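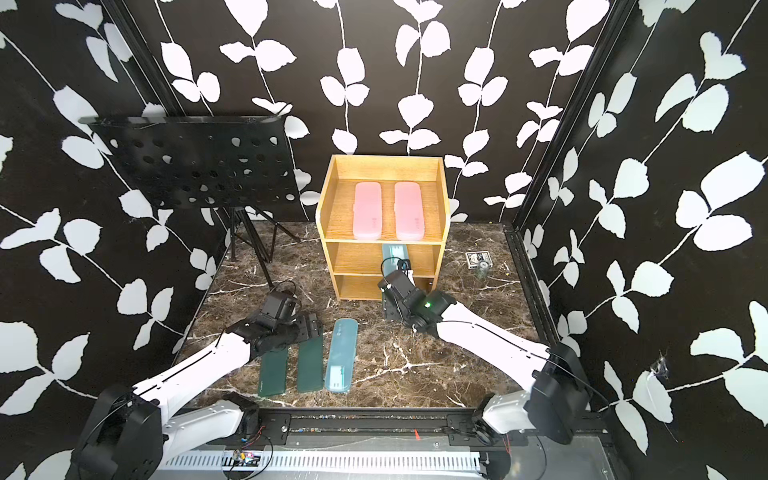 Does Sorting by Color Really Help?
by Romana Šimko

3 comments | 2,871 shares

Grown-ups love to tell you to sort your stuff by color. Pens with pens, blue with blue, and suddenly your life will be easier. Will it? I have my doubts, so let's look at it properly, using pencil cases and a shelf.

Start with the word "sorting." Sorting means putting things into groups that share something. The something can be color, size, shape, what the thing is for, or how often you use it. Color gets picked a lot because your eyes are quick at it. You can spot a pink case across a room before you could read one word printed on it.

So far, so good. A shelf with three levels seems made for this. Give each level one color, and you have a rule that even a very small brother or sister can follow. Pink goes up top. Blue goes in the middle. Green goes at the bottom.

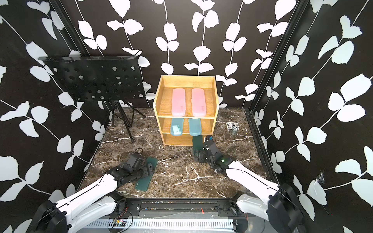
Pink on the top level, teal-blue in the middle. The green cases are still off the shelf.

Looks tidy, doesn't it? But looking tidy and being useful are two different things, and this is where I start to grumble. Suppose your markers are in one pink case and your old broken crayons are in the other. They sit side by side because they match. You want the markers. Which case do you open? The color can't tell you. You open the wrong one half the time, and now you have crayon bits on the desk.

A lot of advice about tidying skips this part. It shows you a nice shelf and stops there.

There is also the problem of colors that are nearly the same. Is teal a blue or a green? Ask two people and you may get an argument. My friend Lavanya Suvarna says teal is green. She is wrong, but she puts her things away by her own rule, and at her house it works. If you share a shelf, agree on the tricky colors before you start.

Now for the step most people rush. Before anything goes on a shelf, try lining it all up on a flat surface. You see everything you own at once. You might find that you have far more cases than you have pencils.
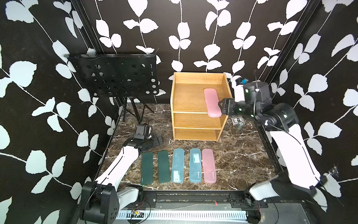 Five cases in a row at the front, and a pink one up on the shelf.

A row is not storage, of course. It takes up your whole table and you still have to do your homework somewhere. But while things are in a row you can ask each one a question: what is in you, and when did I last need it? The ones you use every day should go on the level you can reach without stretching. If that means a green case sits next to a pink case, so what?

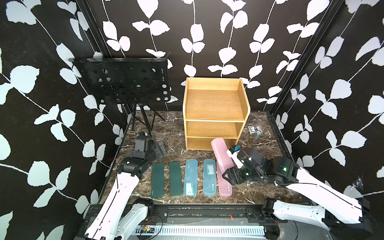 Here is a test you can do at home, and please don't just believe me. Sort your cases by color and use them for a week. The next week, sort them by what is inside. Each time you need something, count how many cases you open before you find it. Write the number down, even if it spoils your theory -- especially then.

I tried it in February. Color lost, but not by much, and I only have one desk and one person to test it on. That isn't enough to prove anything. Maybe you will get a different answer. A sticky label on each case might beat both ways, and I haven't tested that yet.

3,772 views | Share | 3 comments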